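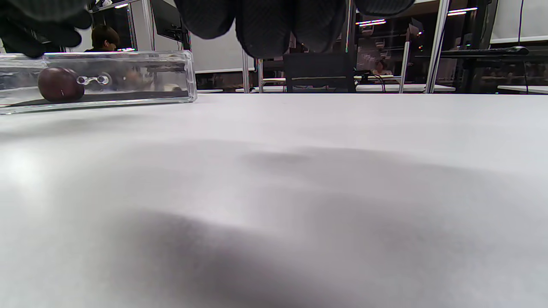

What looks like a plum in a clear plastic box, on a white table.

I bought four plums last week and paid more for the packaging than for the fruit. Can't prove that. Feels true. Hard shell, snap lid, little sticker with a leaf on it. Inside, four plums that tasted like wet paper.

So this is my case for loose fruit. Bins. Piles. Dirt on the bottom of the pile if that's what it takes.

Some background. I moved to Barkport in January, which is a bad month to have opinions about fruit, but I had them anyway. The nearest store is the big Sundorow on the hill road. Good parking, terrible produce. Everything sealed. Pears in a sleeve, peppers in threes, one of them always going soft in the middle where you can't get at it. You want two lemons, you get six. You live alone, you throw out four.

And the waste goes in your trash, not theirs. That's the part that gets me. When a peach goes bad in a bin somebody at the store has to deal with it. When it goes bad in a shell at my place it's my fault for not eating faster.

I kept receipts for a while. Not proud of this. In one stretch I spent 585 on groceries and when I went back through with a pen, 30 of that was fruit I had thrown away. Thirty bucks of mush. Chenxi Tang, who I share an office wall with, said that was low and I should see her fridge.

The usual answer is that packaging protects the fruit. Fine. Sure. Berries, I'll give you berries. Nobody wants to scoop raspberries with a shovel. But an apple has a skin. An orange has practically a suitcase. These things traveled in carts and sacks for a very long time before anyone thought they needed a lid.

The other answer is speed. Scan the box, done, no weighing. This one I believe, becuase I have stood behind a person trying to find "plum, red" on a checkout screen and I have had dark thoughts. But that's a problem with the screen. Fix the screen. Put the number on the bin in big print like they used to.

What you lose with the box is choosing. My grandmother took ten minutes over melons. Thumped them, smelled the end, put them back, argued. She was good at it. I'm not, I never got the practice, and I doubt I'm the only one. I can read a best-by date and that's the whole skill now. A whole generation that can't tell if a plum is ripe, and the plums have gotten worse to match. Why grow a good one? It only has to look right through plastic.

There's a shop on the harbor side called Xu. Just Xu, hand painted. Everything loose. You get a paper bag and your own two hands. It costs a bit more per pound and I spend less there, since I buy three of something when I want three of something. The cherries in June were the best thing I ate all year. Some weeks the pears are hard as rocks and the guy will tell you so, wait till next week. Try getting that from a sticker.

Junhao Kong wrote to me after my last column to say this is all fine for people with a free afternoon and a harbor nearby. Fair point. He has three kids and shops at Urkora at nine at night and he wants to grab the bag and go. I don't want to take the bag away from him. I want there to be a bin next to it. At the same price, or less, seeing as the bin doesn't come with a lid.

That's a small ask. Sundorow has a whole aisle for scented candles. They have room for a bin.

I did ask, by the way. Filled out the card at the front desk. Got a form email back thanking me for my intrest in their bakery.

Going down to the harbor side before they close. Need two lemons.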